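Notes for week 5: clear objects, and what to do about them

Okay, so this is the written version of what I said on the board, plus the bits I forgot. Read it before lab. If you missed last time, Fitriani has the sign-up sheet and she'll put you in a group.

Up to now everything we asked the gripper to pick up was easy to look at. Wood blocks, the orange cups, that ugly mug Victor brought in. You could draw an outline around any of them without thinking. This week we're doing see-through stuff, and I picked it on purpose, because the method you wrote in February is going to struggle and I'd like you to find out exactly where!

Your code from Project 2 looks for a patch of color that differs from the table. Clear plastic mostly shows you whatever is behind it, so on a pale surface you get a thin line here, a bright edge there, and a big hole in the middle where your object should be. Depth cameras have their own trouble with it (some of the light goes straight through and some bounces off somewhere silly), so don't expect to be rescued by the depth image.

What you do have to work with:

Edges. A panel seen edge-on is usually much easier to find than the same panel seen flat. Turn your wrist a bit and look again.

Overlap. Two layers of clear plastic look a little grayer than one. It's a small difference, so check it in the raw values and don't trust your eyes on the monitor.

Shadows. Even a very clear thing tends to leave some kind of shadow. Azra's group got further with the shadow than with the object, and I was delighted. Just remember that the shadow isn't where the object is. You need to know which side your light is on.

Now the practical part. Each group records 15 demonstrations by hand with the gripper tool, and keeps the bad ones. Start with the fingers open and come in slowly. Pick one edge and stick with it for the whole set, or your policy will learn to dither between two. With a holder that has pockets, closing on a divider is a different grasp from closing on the back panel, so write down which one you meant.

Please squeeze gently. Thin acrylic cracks, and the crack then shows up beautifully in every image, so you've made your own problem easier and I'll have to take points off (kidding, mostly).

For the write-up I want one page. Tell me what your detector found, what it missed, and one thing you'd change. Nikola asked if you can use someone else's detector, and yes, fine, but say whose. Send it to Špela, and put your group name in the subject line this time.
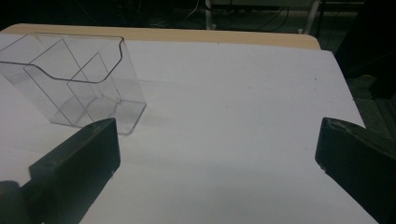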